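How to Get a Rental Ready Between Tenants

I've turned over our little two-bedroom on Plilach Street four times now, and the first time was a mess (I painted before I patched, don't ask). Every round since has gone faster, so I'm writing down the order I do things in.

Start with the walk-through, before you buy a single thing. Take the move-in checklist and go room by room with a pen. Open every window, run every tap, flush, flip every switch. I write down anything that isn't the way it was at move-in, even the tiny stuff, and I do it in the morning when the light shows up every ding in the walls.
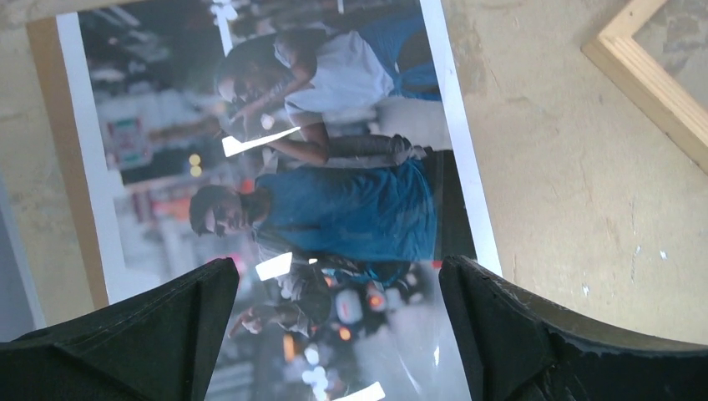

Next comes the deposit. Normal wear is on you, damage is on the tenant, and your state will have a deadline for sending the itemized list. Look it up! My friend Janelle Tiongson missed hers and had to hand back the whole deposit, and she had a cracked shower door she could have charged for.

Then repairs, then paint, then floors, in that order. I set aside $769 last time and spent nearly all of it, mostly on a plumber and a new range hood. Keep the same wall color in every room and write the name of it inside a closet door. You'll thank yourself in two years.
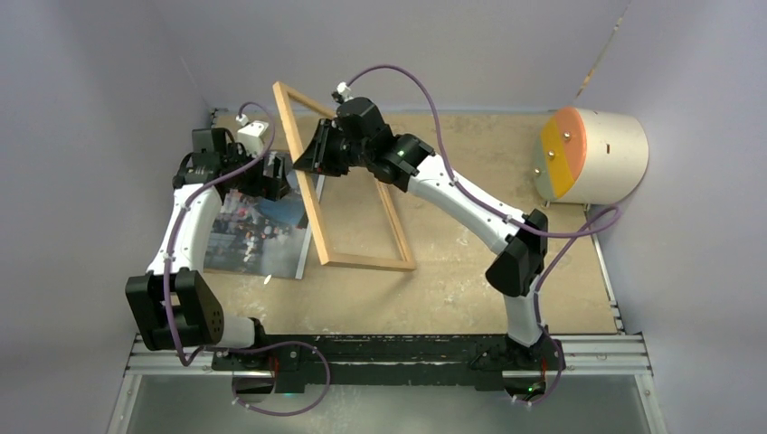
Landlord Basics: Locks, Cleaning and Listing

Change the locks every single time. A rekey on my two doors cost $129, and I book it for the same afternoon as the cleaners so I only drive over once.

For cleaning, I pay about $150 and do the oven myself, because I'm picky about ovens. Pull the fridge out. Wipe the tops of the doors and the blades of the ceiling fans.

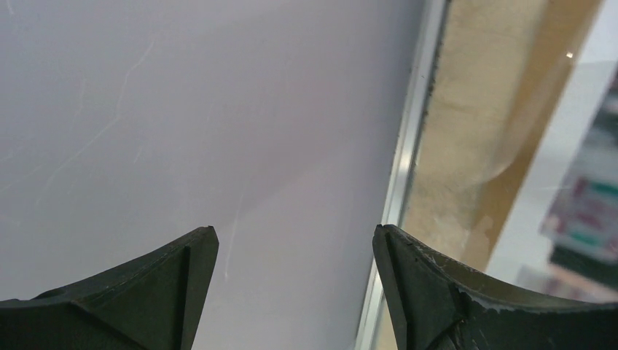
Photo: Kiều Ninh

List the place once it's clean, and put the rent, the pet rules and the move-in date right at the top. I got way fewer repeat questions after I started doing that. Then use the same application and the same standards for everyone who applies, and keep the paperwork in one folder.

Last job, fill out a fresh checklist with the new tenant standing next to you, and both of you sign it before the keys change hands.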